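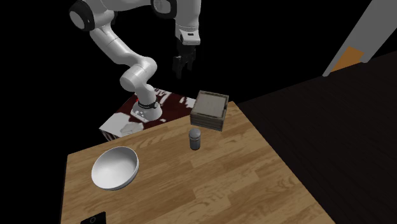
Opened by: Kusteck integration desk
Ticket 3130 – Simulation cell, tabletop setup
Status: Resolved, follow-up open

Summary
Lilbridge check fails on the tabletop scene with "rule 6: tool clearance at start pose." The same arm program passed before the rule set was updated in November. We need to know whether the scene is wrong or the rule is being read wrong.

Setup
Arm on pedestal, two-finger gripper, wooden table in front. Objects on the table are the bowl, the canister and the crate. Rule set is Lilbridge 2025, our in-house copy. Scene was exported from the Azevedo library with no edits on our side.

What rule 6 says
At the start of a run the gripper must be clear of the table and of every object on it, with the fingers pointing down. The clearance is measured from the fingertips to the highest point of the nearest object. Our minimum is 150 mm. The rule applies in simulation the same as on the floor.

Log

09:10 – Reproduced the failure on a clean install. The report gives a clearance of 0 mm. In the render the gripper is hanging in open air, up and to the left of the crate, so a zero can't be right.

09:35 – Moved the start pose higher and ran the check again. Still 0 mm. Put the pose back.

10:05 – Took objects out of the scene one at a time. Without the bowl, fails. Without the canister, fails. Without the crate, passes.

10:20 – Opened the crate model. The visible part is fine. The collision shape that comes with it is a single tall box, much taller than the boards, and the gripper is inside it. Somebody probably scaled the box for another project and saved over the shared copy.

11:00 – Replaced the collision shape with one built from the visible mesh. Clearance now reads 186 mm. Check passes at the original start pose.

11:15 – Asked the Florketti team if they load the same crate. They do, and they had turned rule 6 off to get their runs through. Please don't do this. A rule that is switched off in simulation tends to stay off when the program is moved to a real cell, and the report doesn't show that it was skipped.

Cause
Bad collision shape in the shared crate model. The rule was read correctly. The older rule set only measured to the tabletop, so the fault never showed up.

Fix
Corrected crate uploaded to the Azevedo library. Reload the scene to pick it up. Local copies have to be replaced by hand.

Practice from now on
Turn on the collision view before changing a start pose.
If a rule fails, find the object that trips it and write it in the ticket.
Don't disable a rule without a signed waiver attached to the run. The waiver has to name the rule and the scene.
Shared models are read-only. Save a project copy under the project name – even for a small scale change.

Still open
The report should list skipped rules on the first page. Request sent to the Lilbridge maintainers, no date yet. Florketti will rerun its earlier programs with rule 6 on and post the results in this ticket.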